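Olwood Workshop: Folding, Lifting and Other Small Defeats

Gallery - November 2018

Over the winter we are collecting examples for Zimus, which is our name for the program that will one day fold a cloth without being asked twice. At present it folds nothing. It needs to see people do the job first, over and over, with the same sort of fingers it will be given, so we hold a pair of hand grippers and do housework in miniature until the tea runs out.

The target for this batch is 125 good examples. A good example starts with the cloth in a heap, ends with the cloth flat and folded, and contains no swearing, though the last rule is for our own dignity as Zimus can't hear. Anything dropped on the floor is thrown out. Anything dropped on the table is kept, provided you pick it up again and carry on as if you had meant it.

Guilan Bai wrote the instructions, which fit on one side of paper and have been misread by all of us in different ways. Her main point is that you should move slowly, and then that you should not move so slowly that it looks like mime. Mabli Edwards has found the middle ground and is insufferable about it. Desta Tilahun folds beautifully but left-handed, and we argued over lunch whether to keep his examples. We kept them. A program that has only ever seen one way to fold a cloth will go to pieces the first time a corner is on the wrong side, and so, as we learned in the first week, will Ruoxi Cui.

A word on the cloths. We began with a white one, which on a white board gave the program very little to go on. The red came next and has done most of the work since. There is also a striped tea towel from the kitchen, known as Flores after the label, which is saved for the harder round because it is thick and sulks at the corners. Xiuying Shi irons nothing. She says that a pressed cloth teaches bad habits, and she crumples each one in her fist before handing it over, with what looks to the rest of us like enjoyment.

Between examples the cloth has to be put down somewhere new. People are terrible at this. Ask anyone to drop a cloth at random and they will drop it in the middle, slightly towards themselves, for an hour. We now draw a card that names a part of the board, and the heap goes there whether you like it or not. Upper left is the least popular card, being a long reach for anyone short in the arm.

The labelling is done afterwards in the Trelon room, where it is warmer. Each example is cut into reach, grip, lift, spread and fold, and two people mark it separately. They agree on the grip. They hardly ever agree on where a lift stops and a spread begins, and Guilan has asked that the discussion be kept to the length of one biscuit.

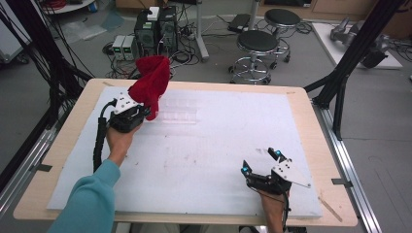 Red cloth up in the left gripper, right gripper open. An upper-left card, by the look of it.

Next round: Flores, then two cloths at once, which Desta is looking forward to and the rest of us are not. The folding sheet is pinned by the door. If you have a spare hour and reasonably steady hands, put your name on it, and please read Guilan's instructions before picking anything up. Both sleeves are fine, bracelets are not, and whoever finishes the batch buys the biscuits for the next one.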